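3.2 Closure type and household sorting of clear drinks bottles

Clear polyester bottles make up the largest single group of rigid plastic packaging in the household stream, and their resale value depends mainly on how little other material comes in with them. Caps, sleeves, adhesive and leftover contents are the usual sources of loss. In this section we examine the last of these together with a fourth, less studied source, namely small items placed inside the bottle by the householder before disposal. We refer to such items as inserts.

The collection rounds were carried out in October in two districts, Cavier and Protari. The districts were chosen for their similar housing stock and different collection rules. Cavier households place all rigid plastics in one container, while Protari households are asked to keep clear bottles apart from other plastics. Both districts are served by the Presex transfer station, where the samples were drawn before any mechanical sorting took place. A total of 3710 bottles were taken over the full period. Of these, 728 held something other than air or the remains of a drink.

Inserts were assigned to one of three groups according to how they sat in the bottle. Items lying wholly below the shoulder were recorded as enclosed. Items which reached the neck but did not pass the mouth were recorded as lodged. Items which could be seen at or beyond the mouth were recorded as protruding. Where a bottle held several items, the one nearest the mouth decided the group. The material of the insert was recorded separately and played no part in the grouping, as many items could not be identified through a curved wall without opening the bottle. A clear bottle with a brown cylindrical piece in the body and a brown end at the mouth is shown in Figure 4. 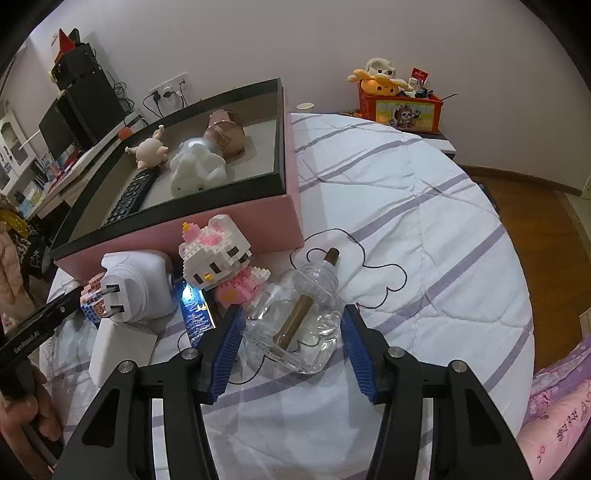

Figure 4. Clear plastic bottle with brown cylindrical piece visible through the wall and shorter end protruding at the mouth.

The grouping matters for two reasons. First, a protruding item prevents the cap from being refitted, so the bottle enters the stream open and may pick up liquid from its neighbours. Second, near-infrared sorters read the surface presented to the sensor. A dark insert behind a clear wall can weaken the returned signal enough for the bottle to be rejected, even where the bottle itself is of good quality. Faceted walls make this worse, as they scatter part of the light away from the detector. Bottles with smooth walls were less affected in the bench trials reported in Section 4.

Enclosed items were the most common group in both districts, followed by lodged and then protruding items. The order did not change when crushed bottles were left out. Paper, film and smaller pieces of packaging formed most of the enclosed group. The protruding group was more mixed and contained a larger share of rigid items. Protari gave fewer inserts overall, but the difference between districts was confined to the enclosed group. Separate collection therefore seems to discourage the use of bottles as containers for small waste, with little effect on longer items.

Mass was a poor guide to the presence of an insert. The Nomura index, which compares the mass of a closed bottle with the expected mass for its volume, failed to separate bottles with light inserts from those with a small amount of liquid. A threshold of 8 grams above the expected value gave the best result, yet nearly all film inserts still fell below it. We did not pursue the index further for this reason, and the groupings used in the remainder of the paper rest on visual inspection alone.

Two limits should be noted. The sample was drawn in a single season, and the mix of drinks sold in colder weather may differ. In addition, some lodged items may have moved towards the mouth during transport, which would inflate the protruding group. The compaction setting of the vehicles was the same in both districts, so the comparison between them should hold.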